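住房补贴的门槛，卡在哪里

在特伦登（Trundon），申请租房补贴要填一份31页的表格。表格前半部分问收入，后半部分问家庭成员、存款、上一处住所和搬离原因。填完之后，申请人把材料交到窗口，等一封信。

信通常只有两种内容：批准，或者补材料。收到补材料通知的人，多数要再跑一趟用人单位，开一份最近三个月的工资证明。对领固定月薪的人来说这不难，对打零工的人就很麻烦。他们这个月在仓库，下个月在餐馆，有的雇主已经关门，有的根本不愿意盖章。

收入线怎么划

现行的收入线是每月3,000元，按全家税前收入计算，超过一元也不行。加班费、节日奖金和一次性补偿都算在内。普雷尼克斯（Prernix）片区的一户租客，去年冬天因为连续加了几个夜班，当月收入过线，补贴停发。第二个月收入回落，他们必须从头申请，重新排队，中间的房租自己垫付。

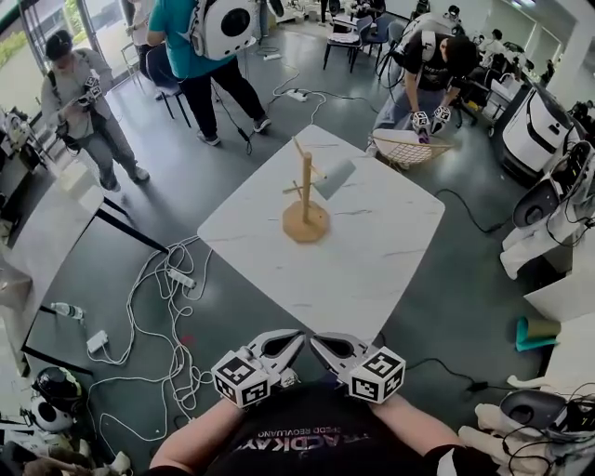 排队的人

去年十一月，排在名单上的家庭有600户。补贴处每个月大约能处理其中一部分，但新申请也在不断进来，名单的长度基本没有变化。窗口上午八点半开门，下午四点停止收件，午间不办理业务。上班的人要办事，只能请假。

补贴处的解释是人手不够，审核又不能放松。前几年查出过虚报收入的情况，之后每份材料都要两个人先后核对，时间自然拉长。这种做法有它的道理，公共资金总要有人看着。问题在于，核对的重点放在了纸面是否齐全，一份漏填日期的表格和一份数字可疑的表格，会被退回同样的次数。

邻近的塞曼（Semaan）走的是另一条路。那里把收入按半年平均计算，偶尔一个月多挣一点不影响资格。申请人先凭简表领取临时补贴，完整材料可以在领款期间补交，查实不符的再分期退还。反对者担心追款困难，当地的办法是在后续补贴里逐月扣除，已经离开补贴名单的人则签还款协议。

补贴够不够用

拿到补贴的家庭也有自己的账要算。单人户每月补110元，这个标准定下来以后没有再调过，房租却每年续约时都涨。有租客说，补贴刚好抵掉涨价的那部分，手里的钱和没有补贴时一样多。

房东的态度也影响结果。补贴直接打给房东，需要房东登记账户并签字，有些房东嫌手续多，看房时就说明不收领补贴的租客。规定并不禁止这样做。租客只好往更远的地方找，房租便宜一些，通勤的车费又多出来。 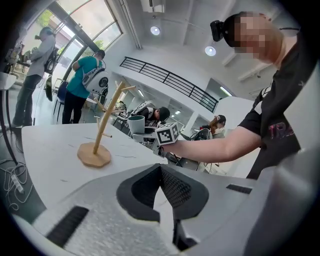
下一步

租客互助组织凡迪奥（Fandeo）今年提出了几项修改意见，包括改用半年平均收入、取消因单月超线造成的重新排队，以及让补贴标准随租金每年调整一次。前两项几乎不增加支出，第三项要动预算，议会内部看法不一。支持的一方认为，标准长期不动等于逐年削减；反对的一方担心房东会跟着提价，钱最后还是落不到租客手里。

两种说法都缺少本地数据。补贴处只统计发出了多少钱，没有记录领款家庭的租金变化，也不跟踪那些中途停发的人后来住到了哪里。凡迪奥希望从明年起把这两项加进年度报告。补贴处答复说，可以研究，但现有的登记系统里没有相应的栏目，要先改表格。

新表格的草稿已经在内部传阅，比现在的多出两页。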